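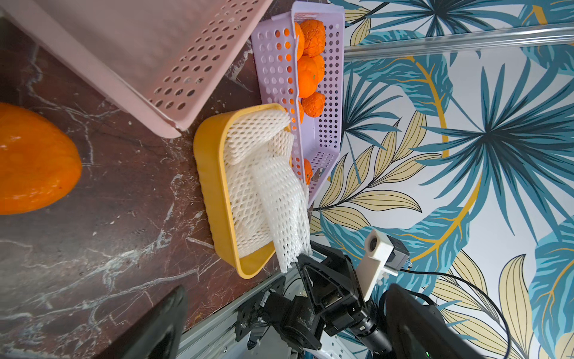
*Foam netting at the yellow tray, from the wrist camera.*

The unit of work at Lornura is the episode. An episode begins when the operator presses a pedal and ends when she presses it again, and between the two presses every joint angle, every gripper width and every camera picture is written to disk. The current task concerns oranges and the foam mesh sleeves that protect them in transit. A good operator completes one sleeve in 40 seconds. A new one may need several minutes, and much of that is spent letting go.

Foam mesh is an awkward material for a machine. It stretches, it folds over itself, and it has no fixed shape that a program could be told to expect. The older approach would have been to model the sleeve and write rules for it. Ishbel Sutherland, who ran that approach for two years at Vikex, abandoned it when the rules for one type of sleeve filled more pages than the manual for the arm. Her present method is to have people drive the arms by hand, record what they do, and train a policy on the recordings.

The value of the result depends almost wholly on the recordings. Operators work in blocks of 18 episodes and then change over, as tired hands produce hesitant motion and the policy copies hesitation as faithfully as anything else. Between episodes the starting positions are altered. Baskets are turned, fruit is moved from one to the other, and the tray is shifted by a few centimetres. A policy trained on a tidy table learns the table.

Failed grasps are kept if the operator recovers within the same episode. This was a late decision. The first policy had seen only clean work, and when it missed the edge of a sleeve it closed its fingers on air and carried on to the next step. Recordings with a miss and a second attempt gave it something to do at that point – usually to open, back off and come in lower.
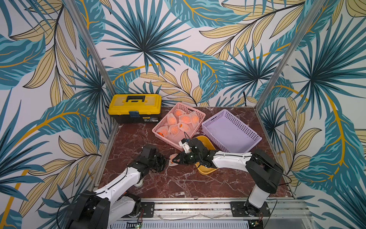
Davina MacKinnon doubts that the recoveries deserve the credit. In her view the second policy improved mainly through better camera timing, which was corrected in the same month, and the two changes should have been tested apart. She would also like fewer operators with more hours each. Sutherland accepts the first point and has set aside 10 blocks to settle it, recorded with the corrected timing and without a single recovery. On the second she is unmoved: several styles of grasp make training slower, but the policy copes better with fruit it has not met.

Labelling takes up the rest of the day. Each episode is replayed at double speed and marked at three points: first contact with the mesh, secure hold, and release. Secure hold causes the most argument. The sleeve can look gripped from the wrist camera while the fixed camera shows only a strand between the fingers, so both views are now checked before the mark is made. Episodes in which the two views disagree go into a separate folder, to be reviewed in April.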